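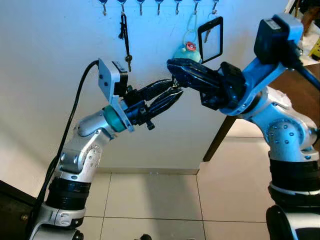
The case for the wall hook

A hook is the cheapest storage fitting in common use and the one most often specified badly. People choose the finish, ask whether it will hold a coat, and then fix it wherever the drill happens to be when the box is opened. I think the height and the spacing matter more than anything printed on the packet, and that a plain wall with a single row of hooks near the top is a better piece of storage than most cupboards of the same width.

Consider what a cupboard requires. It takes depth from the room, its doors need clearance, and its contents are stacked, so that reaching the lower item means handling the upper one. A hook takes a few centimetres of depth and each item is reached directly. The wall underneath stays free for a bench or nothing at all. It can be wiped down in one pass.

The usual objection is visual. Fikri Hartono, with whom I shared a workroom for several years, held that anything hung in view was clutter and that a closed door was the only tidy surface. I accept that a wall of wet jackets is not attractive. But a closed door hides the fact that nothing has been put back, whereas an empty hook reports a missing item from across the room. In a shared space that is worth more than a clean elevation.

My own preference is for a single row, set high. Low rows collect bags, and bags rest on whatever is beneath them. A high row discourages casual use, and what goes up there tends to be what was meant to go up there. The limit is the reach of the shortest regular user. Kátia Caldeira measured this properly when we refitted the store at Cluronik, by asking each person to hang and remove an apron with one hand, and the final line came out 62 mm lower than the one on the drawing. The drawing had been made by a tall man.

Spacing is a harder question. Suppliers like to quote hooks per metre, and more looks like better value. At 100 mm between centres you can hang keys, tape and lanyards. Coats at that spacing overlap, and the person retrieving the third coat drops the second. For garments I would double the figure and accept fewer hooks.

Colour is treated as decoration and should not be. Metal hooks on a white wall are difficult to see in flat light, and people miss them. A coloured cap, blue or red, gives the eye something to aim at. A rounded cap is also kinder to a collar than a bare edge – and to a forehead, if somebody has ignored the advice on height.

On fixings I am less flexible. Adhesive pads are adequate for a tea towel. For anything heavier I want a screw and a plug suited to the wall, or a batten screwed to the studs with the hooks fixed to that. The batten costs an hour and allows the row to be moved later without filling a line of holes.

The Rultolero catalogue gives hooks two pages out of 103 and shelving the greater part of the rest. I would ask anyone ordering from it to start with those two pages, fit one row, and use it for a month before pricing a cabinet.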